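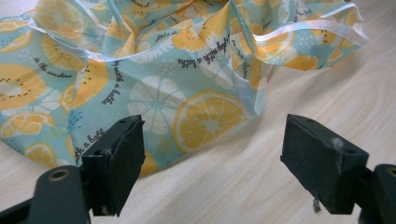
Search this site
Enter keyword Go

Call for Participants: Prirkitville Household Shopping and Carrying Study

84 shares
2 comments

The Skivivus Institute for Household Research invites residents of Prirkitville and Grostlow to take part in the second round of its study of how people shop for, carry home, and store everyday goods. Applications are open to households of any size, including people who live alone, and will be accepted until the last Monday in March.

The first round of the study enrolled 1,541 households and dealt mainly with large weekly grocery trips. The second round is smaller and more detailed. It will follow 864 households over twelve weeks and will give particular attention to short trips: the stop at the corner store on the way home, the visit to the farm stand, the pharmacy errand that ends with a few groceries as well. The Institute is also interested in what becomes of bags, totes, and wrappings once the shopping has been put away, and in how long reusable items remain in use before they are repaired, passed on, or thrown out.

Who may apply

Applicants must be 18 or older and must have lived at their current address for at least six months. One adult in each household will be named as the reporting member and will be responsible for the shopping diary. Other members of the household may contribute entries, provided that the reporting member reviews them at the end of each week.

Applicants must do at least half of the household's food shopping in person. Households that rely entirely on delivery are not eligible for this round – a separate call will be issued for them in the fall. Households that took part in the first round may apply again, but places will be offered first to new applicants.

Residents of the Grostlow apartment district, renters in general, and households with three or more children were underrepresented in the first round and are especially encouraged to apply. No car is required. Trips made on foot, by bicycle, and by bus are as useful to the study as trips made by car.

What participation involves

Participants will attend one orientation session at the Oral Street Annex in Prirkitville. Sessions last ninety minutes and are offered on weekday evenings at 6:30 p.m. and on Saturday mornings at 10 a.m. Child care is available on request.

After orientation, the reporting member will keep a shopping diary for 84 days. Each entry records the type of store, the means of travel, the number and kind of bags carried, and whether each bag was brought from home or obtained at the store. A typical entry takes less than five minutes. The diary may be kept on paper or through the study website, and participants may change from one to the other by notifying the study office.

Twice during the study, participants will complete a bag inventory. This is a list of the carrying items kept in the home, with the material of each (if known), its approximate age, and its usual purpose. Items used for lunches, laundry, the gym, or the beach should be listed along with those used for shopping. A printed form and a guide to common materials are supplied. Where the material cannot be determined, participants should write "unknown" and should not guess.

A member of the research staff will hold one interview of up to forty-five minutes with each household, by telephone or at the Annex. Staff will not visit homes in this round.

Payment

Each household that completes the study will receive $240, paid in three equal installments at the end of weeks four, eight, and twelve. Bus fare to the orientation session will be reimbursed upon presentation of a receipt. Participants who withdraw will keep any installment already paid, and no reason for withdrawal need be given.

Privacy

Diaries and inventories are stored under a household number and are kept separate from names and addresses. Participants are asked to record the type of store only and may leave out its name. Prices are optional. Published results will report totals by neighborhood and household size, and no individual diary will be released. The full privacy statement is provided with the application packet and must be signed before orientation.

How to apply

Application packets are available at the front desk of the Oral Street Annex, at the public libraries in Prirkitville and Grostlow, and by mail from the study office. The application is two pages long and asks for basic information about the household, its usual shopping days, and the reporting member's preferred orientation time. Large-print copies may be requested.

Completed applications may be returned by mail or in person. The study office is open from 9 a.m. to 4 p.m. on weekdays and is closed from noon to 1 p.m. Applicants will be notified in writing of the outcome in April. Those not selected may ask to be placed on a waiting list, which will remain active through the fourth week of the study.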